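Retail Display and Small Counters
Handout 2: Tiers, baskets and the impulse buy

Bring this to the June practical. Handout 1 is still on the Gomham shared drive, where 16 of you have opened it.

1. Tiered stands
A clear stepped stand lifts the stock and then keeps quiet about it. Chocolate goes on the top step, where a hand on its way to a purse will meet it. Smaller boxes go lower down, labels out.

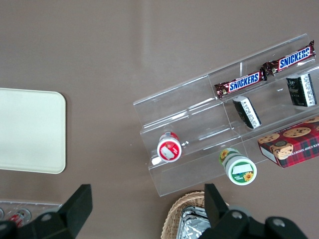

Dividers are there to be used. A bar lying across two bays tells the customer that the last person in was in a hurry. Wipe the acrylic before filling it; it keeps fingerprints better than the police do.

Order stands from Zastel, code 3293. The Plesport one is cheaper and wobbles.

2. Baskets and drinks
Fresh food looks kinder in wicker than on plastic. Sandwiches go cut side showing, as the filling is what people are paying for. Keep cans within reach of the sandwich, names readable, and leave a tray free for whatever the customer picks.
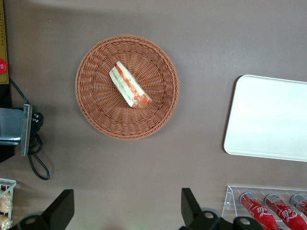

Okoro disagrees about baskets: a round one wastes the corners of a counter, and crumbs get into the weave and stay until retirement. Fair point. Line it with paper and shake it out at closing.

For the practical
Read page 692 of the course reader (yes, it goes up that far). Sketch one counter, to scale, in pencil.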